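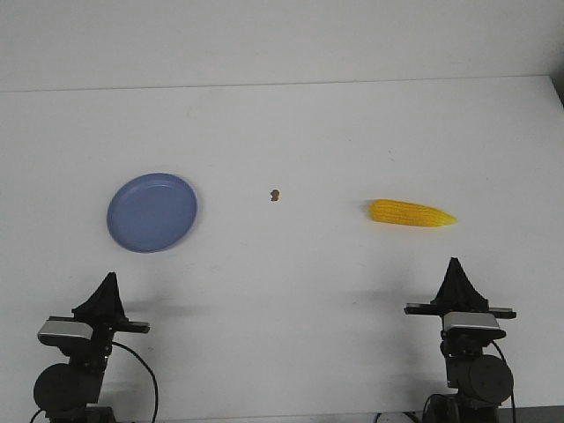

Yara Zoubi wrote in to ask whether a matte topcoat can be spot-repaired, or whether the whole panel has to be recoated once a patch has gone shiny. It has to be recoated edge to edge. A spot repair on a matte finish leaves a visible ring where the new film overlaps the old.

Matte Topcoat: Frequently Asked Questions

What is the coverage rate?
One can of Zunton Matte covers 186 square feet per coat on sealed, sanded stock. Raw end grain takes more. Apply 2 coats on vertical surfaces and a third on anything that will be used as a work surface.

Can I put it over oil-based primer?
Yes, if the primer is fully dry and has been scuffed with fine paper. Remove all dust with a tack cloth. Do not use a silicone-based polish at any stage. 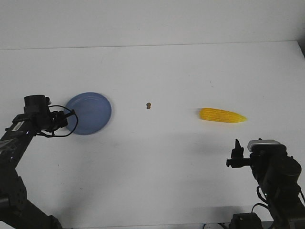 Sheen is set by the flattening agent, a fine powder that settles to the bottom of the can. Stir slowly from the bottom before each coat and again if the can has been standing. Shaking traps air and is the usual cause of pinholes. Sheen level also affects how the surface ages. White tops with a matte surface will show small specks and faint smudges like the ones on this table, and dry wiping tends to burnish them. Use a damp cloth and mild dish soap, then rinse.

Why are there lap marks in the second coat?
The wet edge was lost. Work in full-length passes, overlap each by a third, and close any vents that blow across the panel.

How long before the surface can be used?
Light use after 9 hours. Leave trivets, rubber feet and plastic mats off until the film has cured. Rubber feet can leave permanent marks on uncured film. 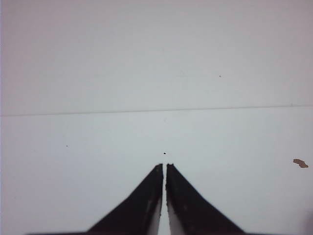
Photo: Rami Rawashdeh / Nuridmont

Does the tint vary between batches?
Slightly. The batch number is printed under the barcode. Batch 713 was mixed with the older white base and should not be combined with later cans on the same piece. Cans from the Drernska warehouse were relabeled in October and carry the new number.

Is Matar Sealer required underneath?
Only on knotty pine and on wood that has been stained. Let the sealer dry overnight and sand once, lightly, with the grain.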